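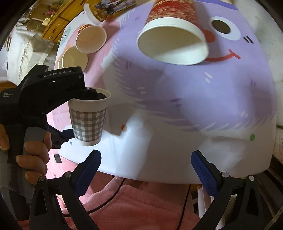
Family Game Afternoon Moves to Ouellet Hall

Starting in July, the monthly game afternoon will meet at Ouellet Hall instead of the Presa Street library. The library is replacing its floors and the meeting room will be closed until fall. The day stays the same, Saturday, and doors open at 1:30 p.m.

Parking is behind the building, off Mulleck Road. Please leave the spaces next to the side door free for people who need them. The bus stops across the street.

Florence Wong is again in charge of the board game shelf. She asks that puzzles with missing pieces not be donated. Card games are welcome, even without the box.

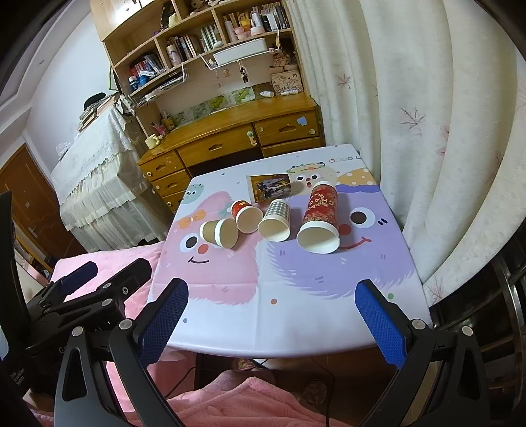 Tables for children under eight will be set up near the kitchen, and an adult has to stay with them. Snacks are fine if they are free of nuts. Coffee is a dollar.

Tyson Morin will run the checkers ladder, which has room for four more players. Games start at 2 p.m. and latecomers go on the list for the next month. Last season's winner, Raymonde Chisholm, is playing again.

To sign up or borrow a game, call Sorcha Cairns at extension 3907 or leave a note at the front desk.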